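Small robot arms get a rulebook of their own in Gravasham
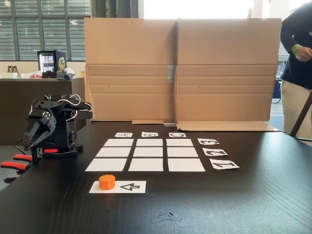 If you run a robot club, teach an evening class or just keep an arm on the end of a desk, the new code of practice for tabletop arms is out at last, and I've spent most of Saturday reading it so you can decide whether you need to. (You probably do, a bit.) It comes from Anport, the makers' network based over in Gravasham, and it's 30 pages long with quite large type.

The code covers arms light enough to be carried by one person and fixed to ordinary furniture. The big industrial machines have had proper safety standards for years, with fences and locked gates and people trained to go in and out of them. The little ones have mostly had whatever was on the sheet in the box. I've been to plenty of open evenings where the rule was "mind your fingers", and I've said it myself more than once!

So what's in it? The part that will change most people's habits is fixing. An arm has to be clamped or bolted before it gets any power, and you're meant to give the base a good shove by hand at the start of every session. Then there's the reach. You work out how far the arm can stretch in every direction, add a margin, and keep drinks, phones and elbows outside it while it's moving. Tape on the table is suggested, though a printed mat will do just as well.

Someone also has to be named as the minder whenever the motors are live. The minder stands where they can get to the off switch without leaning across the arm, and they don't do anything else – no answering questions from the back, no fiddling with the laptop. That one caused a row when the draft went round in March. Smaller clubs said they hadn't got a spare pair of hands, and I have a lot of sympathy with them. The final wording lets one person mind and run the arm together if it's set to its slow speed and there are no visitors within reach.

The draft had 1,526 comments, which is a lot for something this dry. Almost 1,000 of them were about cables, believe it or not. Half the people writing in wanted every lead tied down and the other half pointed out that a lead tied too tightly gets yanked out at the first big turn. The code now asks for enough slack for the full movement of each joint, checked with the power off, and leaves the how to you.

Games and demos get a section to themselves, which pleased me no end. Pieces should be placed by a person only when the arm is parked, and each position on the board should have a label that matches what's in the program, so the minder can tell where the arm has been sent next. Under-12s can play, but they hand their move to an adult. I can see that slowing things down on a busy stall, and I'm not sure it needed to be quite so strict.

Fostville, the workshop on the north side of town, tried the rules out for 6 weeks before they were signed off. Their members tell me the paperwork is the dull bit: a one-page log for each session, plus a note of anything that went wrong, however small. They've pinned theirs to a clipboard by the door. The Bạch project, which lends arms to schools, will ask for the same log from anyone borrowing a kit from next term.

None of this is law, and there's no inspector coming round. Anport says it hopes insurers will take notice, and a couple of clubs I spoke to are already sending it along with their renewal forms. Copies are free from the Anport office or by email, and comments for the second edition can be sent in at any time. Mine will be about the age limit.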